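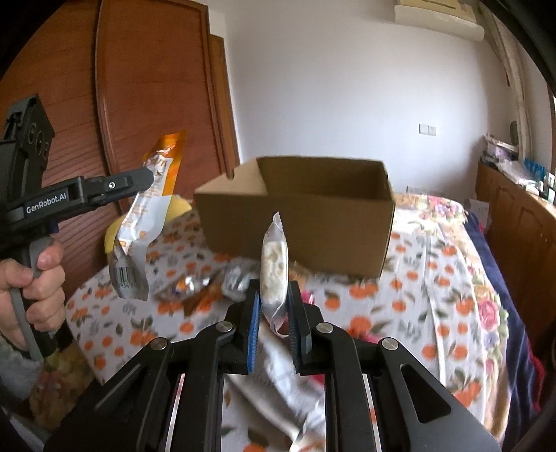
I have a theory that you can tell everything about a person by what they do with the snack box. You know the one. It lives in a closet or under a desk, it started out as shipping cardboard, and by August it's half granola bars and half empty wrappers that somebody (me, fine) couldn't be bothered to walk to the trash.

My friend Marloes Mulder thinks the whole thing is barbaric. She decants. Everything that comes into her apartment gets taken out of its box and put into a clear bin with a label, and she bought the bins from Hustanar, where a set of four costs 125 dollars before shipping. For bins! To hold crackers that came in a perfectly good box!

I'm team cardboard, and I'd like to make the case.

First of all, a cardboard box has flaps. You can shut it when your mother comes over. You can write on it, kick it under the bed, haul it out again and dump the lot on the bedspread when you want to see what you've got left. I do my sorting on the bed and I'm not sorry, even though I've been told many times that food doesn't belong in a bedroom. The bed is the biggest flat surface I own. The kitchen counter in my place is the size of a cookie sheet and the coffee maker has most of it.

And the sorting is the good part! Puffed grain bars in one pile, chocolate things in another, and then the mystery foil packets with no name on them that you have to squeeze to figure out. I like the wrappers too, all that silver and orange. Pour everything into a clear bin and sure, it looks tidy, but then you've thrown out the outer box with the date on it and you're eating a cereal bar from who knows when.

Where I'll give Marloes a point is the empties. A crumpled wrapper left in with the full ones is a mean trick to play on yourself at eleven at night. I've fallen for it more than once. So now I pick those out every time, and the little bits of foil too, and shake the bedspread out the window after.

She says that's one more chore than she has. Maybe so, but I've still got my 125 dollars, and that buys an awful lot of granola bars.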